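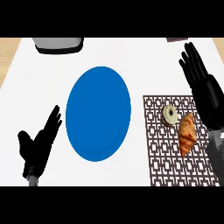 Chapter 5
Two Hands, One Breakfast

I learned most of what's in this chapter from a school club in Sistcombe, where Sadia Dogar let me sit in for a term. Her group had set themselves a simulated job: get the croissant off the patterned mat and onto the blue plate. Easy, I thought! Then Joni asked which hand should do it, and we argued until the bell went.

The right hand is close to the food, so it seems the obvious pick. But what should the left one do meanwhile – wait, steady the plate, stay well clear? We'll write 2 versions of the program and compare them over 29 runs each. Before you start, have Chapter 2 open beside you (the bit on joint angles) and sketch the path you think the right hand should take.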